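Safe practice for home and shared-space robot work: progress report to the Foltivar fund

Period covered: the second stretch of the grant, up to the end of April

We are very happy with where this has got to! When we wrote to you last, the good practice guide was a stack of notes and a lot of arguing over words. It is now a working draft, two of our partner sites are using it every day, and the parts people told us would never fit on a page do fit on a page.

The draft has 4 chapters: setting up the space, choosing and placing objects, running the arm near people, and keeping records. Cumonik took the lead on the first two and Ashour on the third. The records chapter is ours at Gomeo, and it has changed the most. Our first version asked operators to fill in a form after every run, and they told us (kindly, but more than once) that they would stop doing it by the second week. The new version asks for one short entry per session plus a note whenever something out of the ordinary comes up. Since that change we have received 297 session entries, and the notes in them are much better written than the old forms ever were.

Chapter two, on objects, is where most of this period's effort went. The rule we started with said "use a plain, matte surface." It was easy to write and easy to check, but it left out most of the kitchens and counters where these arms are supposed to work one day. The revised rule lets a site use patterned and polished surfaces, provided the surface is named in the session entry and the small items on it are checked before the arm moves. Clear and see-through items get their own line, as do caps and other small parts that can roll.
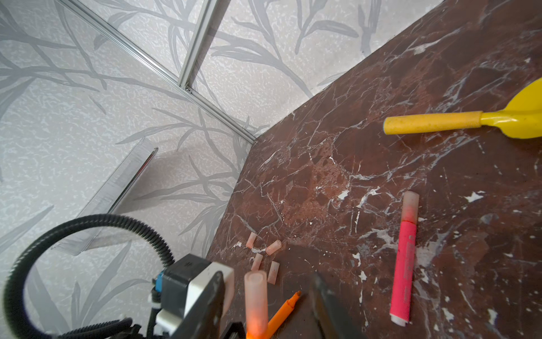 Page last changed: April, 4:00 p.m. (Gomeo project pages)

Veined marble with white flecks in it, a clear panel against patterned wallpaper, a pale pink-orange see-through cap beside an orange marker: a counter like this one calls on nearly every line of the chapter. We now ask reviewers to read the rules with a setup of this sort in mind, and it has made their comments far sharper.

The comment round itself went better than we dared hope. We had 538 comments on the draft, and we have answered all of them in writing. The most common request was for a clear stopping rule, so chapter three now opens with one: if a hand comes into the work area, the arm stops, and a person restarts it. There is no automatic restart. Ashour wanted that wording firm and we agree with them completely.

One item is behind. The translated version has slipped into the next period while we settle the terms for gripper parts, which the three partners still call by different names. We have set aside 2,000 dollars from the travel line for it, within the limits of the grant agreement, and need no extra money.

Next up are the printed checklist cards and a trial at a third site. The cards will go to you in proof before we order any.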